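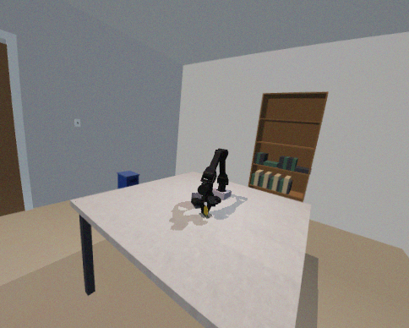 A robot arm on a white table, computer rendering.

Travel Notes > Long Stays

Posted by Jong-dae Joo, August, 7:40 a.m.

1/ Third week in the apartment at Skomon. Slept until six, made coffee, sat on the balcony until the sun reached the chairs. After that it's too hot to stay out.

2/ Rent is paid through the end of the month. I went down to the office to settle the electric, which they bill separately. 322 for the first two weeks. We ran the air conditioning every night, so I had no complaint.

3/ The woman at the desk asked if we wanted to keep the parking space. We don't have a car. Apparently we've had a parking space this whole time. She took it off the bill.

4/ Walked to the market before lunch. Tomatoes, eggs, a melon, the flat bread with seeds. The fish man was closed again. My wife thinks he takes August off.

5/ Someone asked about the bus to Prodach. It leaves from behind the post office, not the main square. Buy the ticket on board and bring small bills. Last one back is at 6:15 and it doesn't wait.

6/ We did that trip last week. Almost 2000 steps up to the chapel if you take the old path. We took it up and got a ride down with a couple from the next building.

7/ Laundry: the machine here takes 2 hours on the short cycle. I hang everything on the roof and it's dry by the time I've had lunch. Bring your own clothespins.

8/ Phone plan ran out yesterday. The shop sold me another month for 159. Same number, and I didn't need my passport this time.

9/ Quiet afternoon. Read, napped, fixed the bathroom door so it closes. Leftover soup for dinner and a walk along the water after dark. A lot of families out, kids still up at eleven.

10/ Tomorrow we look at a smaller place two streets back. No view, but it has a real oven. I'll post the rent if we take it.

Recent posts
Getting a haircut in Skomon
What we packed and didn't use
Prodach by bus
Finding a dentist away from home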